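Texture randomization and the held-object problem

I spent most of August on one question: how much of our policy's failure rate in simulation comes from the background, and how much from the way the object sits in the fingers? We had been treating these as one number. Fadi Dabbas pointed out in a review that this made the number close to useless, so I split them.

The setup is our usual wrist-view kitchen task in Sernine. The policy gets a language instruction and the wrist view, and has to bring a held object to a target. I froze the task and varied two things separately: the countertop material and the grasp pose at the start of the episode. Each condition ran for 2000 episodes, across 13 countertop materials and six starting grasps per object. Lighting, clutter and camera pose came from the same seeds in both arms.

The veined brown marble turned out to be the hardest of the materials. Pale, branching lines give the encoder a lot of strong edges that have nothing to do with the task, and a shadow across them adds another set.

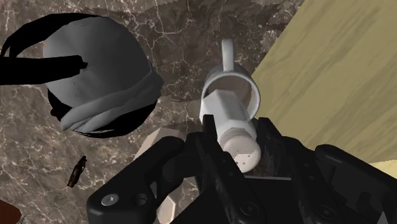 Wrist view in simulation, salt shaker held over the mug on the veined marble.

Even so, material mattered less than I expected. Swapping the marble for a plain surface recovered 179 failed episodes. Fixing the grasp to the nominal pose recovered several times that. Most of the remaining failures were cases where the held object hid part of the mug's opening and the policy settled on a position off to one side.

I then tried the cheap fix, which is to keep the last unobstructed view of the target and feed it in as a second image. Mwajuma Rashidi had the code for this from the Cunness experiments. It helps on diagonal grasps and does nothing measurable on upright ones. Training time goes up because of the second encoder pass. I have not tried sharing features between the two views.

One caveat: the stored view goes stale if the target moves, and nothing in this task moves the mug. Rasha Hijazi is adding a variant where it gets bumped mid-episode. I will rerun both arms on that before changing the default config, and post the per-material table with it.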